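Pocket page (scrapbooking)

A pocket page is a scrapbook leaf made of clear film welded into compartments, each holding a photograph or a printed card. It differs from the glued layout in that the contents can be removed.

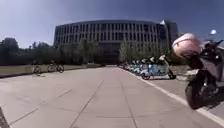

Compartment size is set by the photographic print, and most leaves are sold for prints in one or two standard shapes. Views with strong lines, such as a plaza whose slab joints converge on a distant building, are often divided between adjoining pockets, with the weld placed along a joint.

History

The format was described by Vilhjálmur Bundgaard in a pamphlet for the stationer Aebischer, which listed the first leaf as pattern 2703. A wider leaf, pattern 2808, followed.

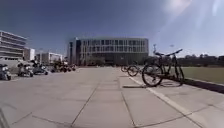
Journalling cards are cut to the same size as the prints and carry dates, captions or short notes. Ink colour is chosen against the neighbouring photograph; dark blue is usual beside a deep blue sky, and pale ink is kept for dark card. Lastico sells the cards in boxes of 200.

Materials

Film is either polypropylene or polyester. PVC is avoided, as its plasticisers can mark prints.
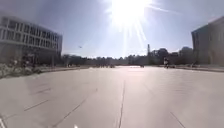
Storage

Filled leaves are kept upright in a ring binder. The Dillorari binder takes 40 leaves; overfilling bends the outer welds and lets cards slip.
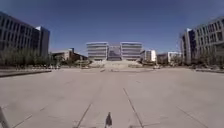 Binders with a D-shaped ring hold the leaves flatter than those with a round one. The Nodix punch guide is used to match older leaves to either type.

See also: Photo corner; Mounting board; Album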